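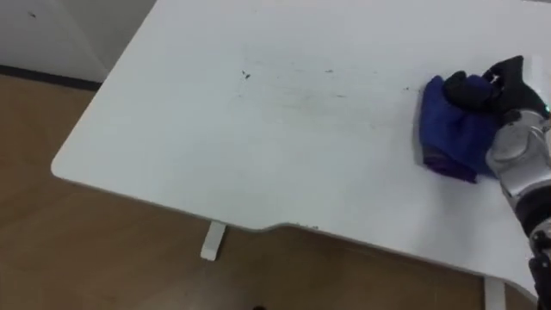
Drying leaves for tea on a small holding
Speaker notes, Ismail Gaber, Skenstead growers' evening, November

Start once people have their cups. The pot on the left is lemon verbena and the one on the right is raspberry leaf, and both came off our own ground this summer. Ask them to hang on to the last mouthful, as I'd like them to taste it again when we get to the bit on storage.

Opening

Good evening, and thank you for coming out on such a mucky night. I grow leaves. People ask what I grow and I can see them hoping for pumpkins, but it's leaves, nearly all of it for drying: lemon verbena, raspberry leaf, peppermint, a strip of lemon balm that I didn't plant and can't get rid of. We have 1467 verbena bushes, and I know the number because I had to write it on an insurance form in the spring and my daughter walked the rows with a clicker.

I came to this from growing cut flowers, where everything you do is about keeping water in. Then I had to learn to get water out again, gently, without losing the smell, and I made a proper mess of it the first year. So most of tonight is drying. I'll say a little on picking, a little on storage, and I've left a good long gap for questions because the questions last year were better than the talk.

Picking

(Pass round the two bunches. Keep them apart or the mint wins.)

We pick verbena when the dew has gone and before the sun is really on it, so between nine and half past eleven on a decent morning. After that the leaves go a bit limp and they bruise when you strip them. Bruised leaves dry brown at the bruise. They still taste all right, but they look tired in a jar, and customers do look.

Cut whole stems and strip them later indoors, sitting down, with the radio on. I used to strip in the field to save carrying, and all I did was fill my bucket with beetles.

Raspberry leaf wants picking young, before the canes fruit. I know some of you take it after, and I won't fall out with you over it, but do try a batch of each side by side. Wear gloves. I've got a lovely thin pair that I bought for roses and they're the best thing in the shed. 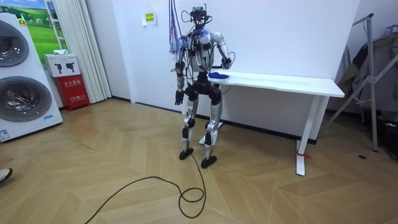

Humanoid robot beside a white table, one hand at the table's edge.

Drying

Now the part I could talk about until midnight, so somebody please wave at me if I go on.

You've three things to play with: warmth, moving air and how thick you lay the leaf. Beginners (me, I mean me) reach for warmth first, because it feels like you're doing something. Our first year I had the room up so hot that the whole house smelt of lemon, and I went about telling everybody how marvellous it smelt. Well, that was the flavour leaving. What was left on the trays was green paper.

These days it's moving air first. We have a Flanagan cabinet, second-hand, with 13 trays and a fan that hums in a way you stop hearing after a week. I keep it at 35 degrees for verbena and mint — no higher, however late I'm running — and I'll let raspberry leaf go a touch warmer as it's tougher stuff and has less scent to lose. One layer of leaf on each tray. If they overlap a bit, fine. If you can't see the mesh anywhere, take some off.

Swap the trays round morning and evening. The bottom ones on ours dry fastest and the top ones sulk.

A full cabinet of verbena takes us 51 hours when the weather outside is ordinary. In a wet spell it's longer, and I've given up trying to guess. You test it with your fingers: the leaf should crumble and the rib down the middle should snap. It's the rib that catches people. A leaf can feel like a crisp at the edges and still have enough damp in the rib to spoil a jar.

(If anyone asks about hanging bunches: yes, lovely, my mother did it all her life. Small bunches, out of the sun, a paper bag over the top with holes in it if the room's dusty. Don't do it in a kitchen where you fry onions.)

A word about Lurka, our blend, as I promised the organisers I'd mention it once and then stop. It's verbena, mint and a pinch of dried apple peel. The peel has to be dried on its own day. I tried it in with the leaves to save electricity and everything came out slightly sticky, including the door handle.

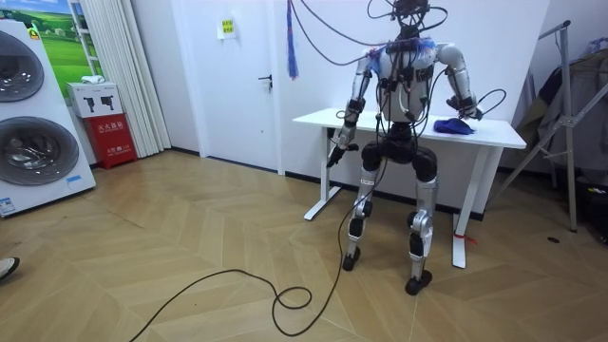
Keeping the sorting bench clean matters far more with dried leaf than it ever did with fresh, and I was slow to learn it. Dried leaf drinks up any damp it touches. We sort on a pale top so that bits of stalk and stray insects show up, and I wipe it down the evening before so that it has all night to dry. Then there's the cloth itself. Look at the blue one lying crumpled on the white desk there, and be truthful, that's how we all put a cloth down at the end of a job. With leaf about I'd ask you to open it out and hang it somewhere away from the bench. A bunched-up wet cloth holds its damp in the folds for ages, and a heap of good mint next to it will happily take some of that damp for itself. I have two sets, one for the bench and one for the floor, and heaven help the person who mixes them up.

Storage

(Hand round the two jars now, the good one first. Let people open them.)

Keep the leaf as whole as you can until it's needed. Every time you break it you let scent out, so I sort by hand, tip it into paper sacks with a liner, and only crumble it when we're filling orders. Somewhere dark and cool. The cupboard over the kettle is the worst place in the house and it's where every one of us keeps the tea.

Look at each sack again after a week. Put your hand right down into the middle, and if it feels at all soft, back it goes on the trays that same day. Write the picking date and the row on the outside. I use a laundry pen, as pencil rubs off and biro won't take on the waxy ones.

Plosent, who take our leaf for the farm shops, had over 3000 small packets from us this year, and they sent back one box. One box! It was mine, too. I'd packed it after supper when I was tired, from a sack I hadn't checked.

Now finish your tea, if you've saved it. The verbena in your cup was last year's, from the back of the cool room. I'd like to know whether anyone thought it was fresh.

Questions

Have the cabinet tray to hand for people who want to see the mesh. Cuttings are in the crate by the door, two each please, and they mustn't go outside until the frosts are done. Leave ten minutes at the end for cups and stacking chairs.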